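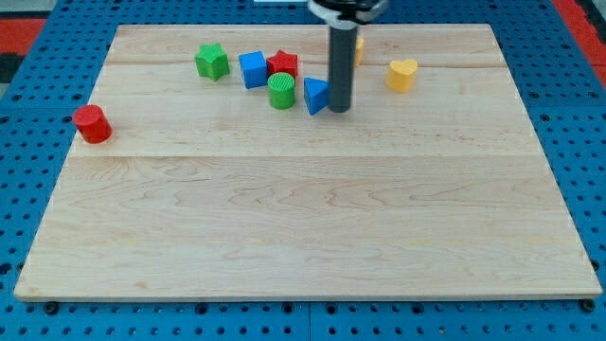 FOR IMMEDIATE RELEASE

Perrin Lab Teaches a Robot Arm to Push Things Around, and Shares the Whole Method

CENMONT, Tuesday. I get to write the press releases for our lab because I talk the most, so I'm going to tell you this one the way I'd tell it to a neighbor over the fence. We have a new method for getting a robot arm to follow plain spoken-style requests, it's called Zestent, and starting today anyone can download it and try it!

The job sounds like something a toddler could do. You type a sentence such as "push the blue cube next to the green star" or "get the yellow heart away from everybody else," and the arm has to do it by pushing. No grabbing, no lifting. All it has is a rod, and if you've ever tried to slide a star across a table with one finger you know how quickly it starts spinning off in a direction you didn't want.

What we changed is how the arm learns from people. In the usual setup, somebody steers the arm by hand through a task, start to finish, and the computer studies the recording. We did that too, up to 1,000 times (my wrists remember). But then we went back through the recordings and wrote new sentences for the little pieces in the middle. One long recording of somebody lining up blocks also has a "nudge the cube left" in it, and a "go around the back of the triangle," and a "stop touching that." So every recording gets used again and again with different words attached, and the arm ends up with a much bigger vocabulary than we ever sat down to teach it.

The second piece is that you can change your mind. Zestent reads your latest sentence while the arm is moving, so if you see it heading for the wrong star you just type "the red one" and it works from there. I love this part. It feels like helping somebody back a trailer into a driveway.

Now for how it did. We gave it 25 requests worded in ways it had never seen, and it finished 20 of them without any help. When we let a person type corrections along the way, only 2 were left undone. Both of those asked for a block to be moved out of a tight group without disturbing the ones touching it, and I'll admit I can't do that with a stick either.

There are things it doesn't do yet. It has only been tested with shape blocks on a flat board, so please don't ask me whether it can set your table. It gets muddled by sentences with two "next to"s in them. It also takes the long way around more often than I'd like, and a person in a hurry would find that maddening. We're working on the route planning this spring, and we plan to try household objects after that.

The training computers were paid for by a grant from the Grumoron Fund, which has supported our work on robots and everyday language from the start, and we're very grateful. The download has the recordings, all the sentences we wrote for them, the training code and a setup guide. I wrote the setup guide myself, so if a step is confusing, tell me and I'll fix it.

We're also holding an open afternoon at the lab in March, beginning at 2 p.m., where visitors can type their own requests and see what the arm makes of them. Kids are welcome (they come up with the hardest sentences by far). Reporters who want time with the team before then should write to the press desk and mention Zestent in the subject line.

About Perrin Lab
Perrin Lab is a robotics research group in Cenmont. We study how machines can learn physical tasks from people and take instructions in everyday words.

Media contact: Press Desk, Perrin Lab, Cenmont

###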